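Making a student documentary at the kitchen table: what worked for us

My daughter's history class had to turn in short documentaries in March, and since our place has the biggest table, guess where all four kids ended up after school. I'm not a film person at all (I hem curtains and fix lamps), but I picked up a bunch of household tricks along the way, and a few other parents have asked me to write them down. So!

Sound first, because kitchens are terrible for it. Unplug the fridge while someone is talking, and put your car keys inside it so you can't drive off without plugging it back in. Hang a comforter over two chairs behind the person asking the questions. Bath towels on the counter help too, and so does shutting the window over the sink, even when it's stuffy. Our first interview was with Kaan Toprak, who used to run the Karabulut bakery over in Clevham, and you could hear the ice maker through every single answer. He was very nice about coming back.

For lighting, skip the ceiling fixture. Two desk lamps bounced off a white poster board look so much softer, and you can clip the board to a cabinet door with clothespins. Keep the lamp a good arm's length from the paper, please, and switch it off between takes.

Then there's the tabletop. If you're filming old letters or snapshots from overhead, you want a surface that doesn't shine. Wipe it with a barely damp cloth, go over it again with a dry one, and let it sit ten minutes before any paper touches it.
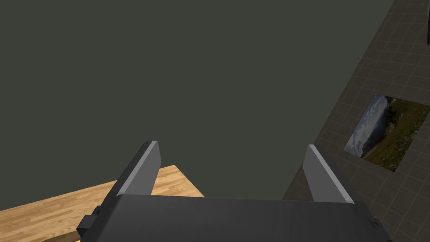 A plain, flat surface to work over

Old photos go down with clean, dry hands and no tape, ever. I fold a strip of wax paper under the corners of anything that curls. The kids had 80 snapshots borrowed from the Sestska family, and we numbered the envelopes in pencil so every picture went home to the right album. It took a whole evening and two pans of brownies, but we didn't lose one!

Index cards were the best dollar I spent. One card per clip, a few words on each, and you shuffle them around until the story makes sense. I tried to get them to do it on the computer, and they looked at me like I'd asked them to iron socks.
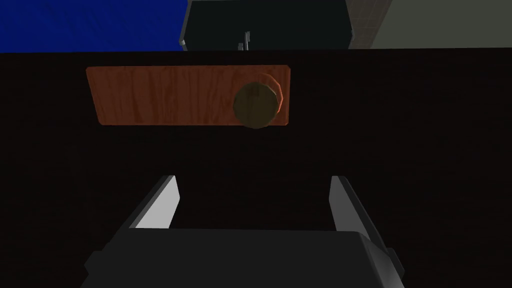

Leave the cards out overnight if you can stand eating dinner on the couch. Things look different in the morning, and my daughter cut the entire opening over a bowl of cereal. If you have cats, lay a clean sheet over everything and weigh down the edges with soup cans.

For storage, the finished files plus all the outtakes can fill up to 80 gigabytes, so make a second copy early and keep it at somebody else's house. Ours lives in a cookie tin at my sister's in Dalleck, labeled with masking tape. Check that the copy opens before you erase anything off the phones. I made that mistake with the bakery footage, and poor Kaan had to come back a third time.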